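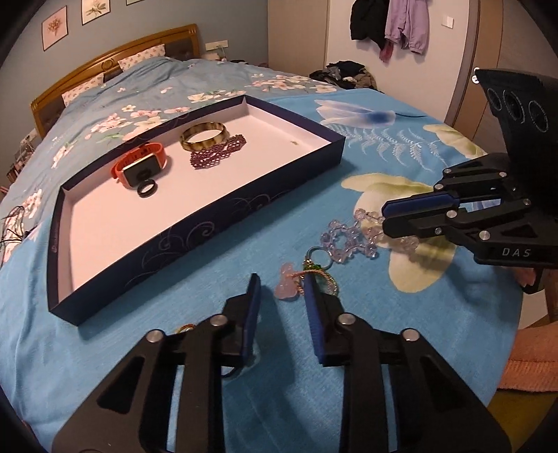
**Figure 5.** Sorting of small jewellery with two hand-held grippers. The tray holds a watch, a bangle and a beaded bracelet; a charm and a crystal bracelet lie on the bedspread.

### 4.2 Changes in the work of the sorters

Before September, the sorters at Halliday handled each returned piece by bare hand and wrote its condition on a card. Now part of their shift is spent demonstrating the same task with grippers, and the Prolau cell repeats the simple cases. Of the 231 pieces in our sample, 173 were left to the cell. The remaining ones, mostly fine chains and loose cords, came back to the bench.

The sorters described this remainder as more tiring, as the easy pieces had earlier given them a rest for the eyes. Two of them also asked that demonstration hours be paid at the trainer's rate. Pereyra (2024) reports a similar request at the Elton site, where it was granted.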